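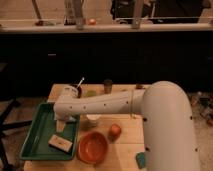

Toshiko Tamura wrote to me after my last column to say that she has never understood the fuss about eating together at work, that her lunch hour is the only hour of the day that belongs to her, and that she would rather spend it with a library book than with people she already sees from nine until five. It was a good letter and I've read it several times. I still think she should try the long table, at least for a week or two!

I came to this late. For most of my working life I ate at my desk, one hand on the sandwich and the other on the keyboard, and I picked crumbs out of the keys and thought of myself as busy. Then I moved to a small office in Gistham where everyone stopped at half past twelve, put whatever they had in the middle and sat down. Seven of us, most days. I hated it for a fortnight. After that I began to look forward to it at about the time I got off the bus in the morning.

What I love is how little the talk has to do with anything. You learn that somebody's brother is building a boat, that the good tomatoes have come in at Higuchi on the corner, that there is a proper way to pickle radishes and two people at the table who will never agree on it. I once heard Arturo Longo speak for the whole of a lunch on the subject of bus shelters, and I have looked at bus shelters differently ever since (the one outside the post office really is a disgrace). None of this would survive in a meeting. You can't put it on an agenda, and it would die on the spot if you did.

And the work does get easier, though I don't want to lean on that too hard. When you've passed someone the salt every day since November, you can ring them up and say you've made a mess of the order without rehearsing it first. I'd want the table even if it did nothing of the sort. Lunch is a pleasure and a pleasure is allowed to be one.

Toshiko is right about one thing, though, and I should have said it in the first place. It mustn't be compulsory. A friend of mine worked for a firm in Wimitz where the shared lunch had a sign-up sheet and a theme, and people used to hide in the stairwell with their soup. Quite right too. Anyone who wants to take a book to the park should be able to go without a word said, and come back the next day to find a chair still there.

What I'd ask of employers is very modest – a table big enough for everybody, a kettle, a window if there is one, and a clear hour with no calls put into it. So many new offices have a row of high stools facing a wall, as if we were all waiting for a train. A second-hand table and a few odd chairs would do far more good, and they'd cost less than the stools.

So, Toshiko, bring the book with you if you like. Haruto Yokoyama reads at ours, right at the end by the bread, and he looks up when the radishes come round.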